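Odberg Height-Adjustable Workbench

Furniture and Fittings / Workshop and Laboratory / Benches

The Odberg bench is supplied by Bastico to schools, training centers and light assembly shops. It is intended for rooms where the same work surface must serve both seated and standing users during a single day.

The frame is welded steel with a powder-coated finish. Height is set by a hand crank stored beneath the front rail, and no electrical connection is required. The rated load is 200 kg, evenly distributed. Loads should not be placed on the surface while the height is being changed.

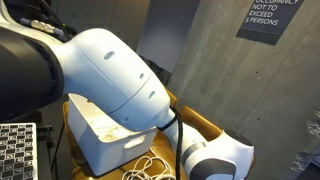 Tops are ordered separately and are available in solid beech or gray laminate. The beech top is delivered oiled and should be oiled again every 12 months, or sooner where water is used regularly. Damaged tops may be replaced without removing the frame from the floor.

Specifications
Width: 48 in.
Rated load: 200 kg
Adjustment: hand crank, right or left side
Leveling feet: included
Frame warranty: 12 years
Top warranty: 2 years

Accessories
Tool rail, Pronbridge pattern
Lower shelf, full width
Locking casters, set for one bench

Casters reduce the rated load. Customers who intend to move benches between rooms should request the separate load table before ordering.

Benches are shipped flat with printed assembly instructions. Two persons are required for assembly. Installation by Bastico staff may be added to any order and must be requested at the time of purchase.

Orders placed before June are invoiced at the current list price. Requests for quotations should be addressed to Yuxi Long, Institutional Sales. Questions regarding spare parts and warranty claims are handled by Magnus Halliday, Customer Service.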